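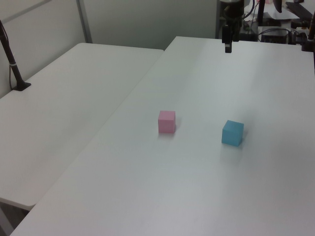
Opinion

The case for the clear table

By Canan Demirtaş
Wed 10 June
97 shares
7 comments

Institutions which keep shared rooms are inclined to judge them by what they contain. An inventory is drawn up, a budget is spent, and the room is considered improved when the inventory has grown longer. It is the purpose of this essay to argue that the most valuable provision in a shared workroom is a large, plain table with very little on it, and that those who are responsible for such rooms should treat its open surface as something to be protected in writing.

A pink block and a pale blue block on a white tabletop make a modest sight. They nevertheless present a user with a complete piece of work. The two can be compared, brought together, set apart, turned, put one upon the other or exchanged. Each is easily told from its neighbour and from the surface beneath it. A person coming to the table for the first time does not need to ask which objects are meant, and no part of the session need be given over to moving other people's belongings.

The Jakside rooms, with which I have been connected in an advisory capacity, are used in the course of a week by a sewing group, by a class in technical drawing, by two early-years groups and by whoever has booked the remaining hours. The yearly allowance for furniture and small equipment is 3000 pounds. For a long period the whole of it was spent on equipment and none on furniture, a pattern that will be familiar to anyone who has sat through the relevant meetings. Equipment can be announced. A table is seldom mentioned in an annual report, and a length of table with nothing standing on it has never, to my knowledge, been mentioned in one at all.

The consequences were set out in a paper prepared for the governing board by İlker Çınar. His inventory of the main room recorded 574 separate items kept on working surfaces, excluding those in cupboards and drawers. They included hole punches, trays, jars of brushes, display stands, three kettles and a model of a harbour which belonged to a group that had ceased to meet. Every item had been placed there for a sound purpose. Taken together they had reduced the usable surface to a narrow strip along the front of each table, and it was on this strip that every class was in practice being taught.

The board's first response was to propose further shelving. I opposed this at the time and would oppose it again. Shelving supplied before any decision has been taken about what should be kept is merely a more expensive form of the same difficulty, and it tends to be filled within the term. The decision that was needed concerned the tables themselves: what they were for, who might leave things upon them, and for how long.

It may be helpful to consider what a clear surface provides to those who work at it. The first benefit is visual. On a pale, plain top a small coloured object is seen at once, together with its shadow, and the distance between one object and the next can be judged without effort. Teachers of young children have long understood this. Ayten Karaca, who directs the morning groups, asks that no more than a handful of pieces be put out at the beginning of a session, and that patterned cloths be kept for meals. Her written guidance to new staff observes that a child who is given two blocks will generally attend to both, while a child who is given the whole box will attend to the box.

The same principle holds for adults, although adults are less willing to be told so. The members of the drawing class were asked to work for one term from pairs of simple solids, in place of the crowded arrangements of bottles, fruit and drapery to which they were accustomed. There was some complaint. It was said that cubes were dull and that the class had paid to be stretched. By the middle of the term the complaint had largely passed, and the discussion had moved to matters that had not previously been raised in that room: the difference in tone between the top of a block and its side, the way in which a slight turn brings one corner forward, the softness of a shadow under overhead light. Such matters are present in any crowded arrangement and are difficult to study there.

The second benefit is one of conduct. A table that is clear when a group arrives is, in the great majority of cases, clear when it leaves. A table that already holds the remains of an earlier session invites additions, and a jar left beside nine other jars does not feel to the person leaving it like an imposition. The rule adopted at Jakside is therefore simple and applies to all groups without exception. Whatever is brought to the table during a session is removed at its close, and unfinished work is stored on the numbered trays.

I turn to the tables themselves, on which opinion is divided. The board considered two models, known by their makers' names as the Fester and the Ustlow. The Fester is a single long table and the Ustlow is supplied in smaller units intended to be placed side by side. The case for smaller units is well known: they can be carried by two people, passed through an ordinary door and arranged to suit the group. Against this must be set the matter of the join. Where two tops meet there is a seam, and unless the floor is true and the legs have been properly adjusted there will also be a small step. Paper laid across such a step will crease, a pencil line drawn over it will jump, and a small block placed on it will rock.

My own preference is for the single large top wherever the room permits it, with a second table standing beside it for materials. The two then have different purposes, and a slight difference in height between them does no harm, as no one is expected to work across the gap. I would add that rounded corners should be regarded as essential in any room through which children pass. On colour, I accept that white shows every mark. That is a reason for choosing it, given that a mark which is seen is commonly wiped away and one which is hidden by a dark grain may remain until the table is replaced. A slight gloss makes wiping easier, at the price of bright streaks where ceiling lights are reflected, and those who intend to draw or read at such a table should be seated with this in mind.

Objections to the general argument deserve a proper answer. Şükran Coşkun, whose experience of shared rooms is considerably longer than mine, has put it to me that a bare room is an unwelcoming one, and that people are drawn in by evidence of activity. She would keep the jars and the displays. I have much sympathy with this view so far as it concerns walls, window sills and entrances, where the work of the various groups should certainly be seen. I do not believe it can be extended to the surface on which new work has to be done. A visitor may be encouraged by the sight of a finished quilt on the wall, but cannot cut out a pattern on top of one.

A second objection is that the policy favours the tidy over the inventive. Elif Naz Kılıçarslan, writing in the residents' bulletin, described the present arrangements as better suited to a dental practice than to a place of making, and asked where a person was now supposed to come across something unexpected. The point is a fair one. Good work has been done in crowded rooms, and some of it was suggested by whatever happened to be lying nearby. It should be noted, however, that the materials have not been taken away. They are held in the cupboards along the wall, which are unlocked during opening hours, and any group may cover its table from end to end if its work requires. The policy governs only the condition in which the table is handed to those who come next, who may have quite different work to do.

There remains the question of cost, on which the clear table has a plain advantage. The review in September will consider a proposal to buy a further range of construction sets from the Zein catalogue. I have advised the board to defer it. The sets already held are used for a small part of the week, and most sessions begin with only a few pieces from them. The money would be better applied to levelling the floor beneath the second row of tables, to replacing the two lights which have grown dim at the far side of the room, and to a sufficient supply of cloths.

I have further recommended that the rule on clearing be moved from the notice by the door, where it is at present displayed, into the hiring agreement which each group signs.

7 comments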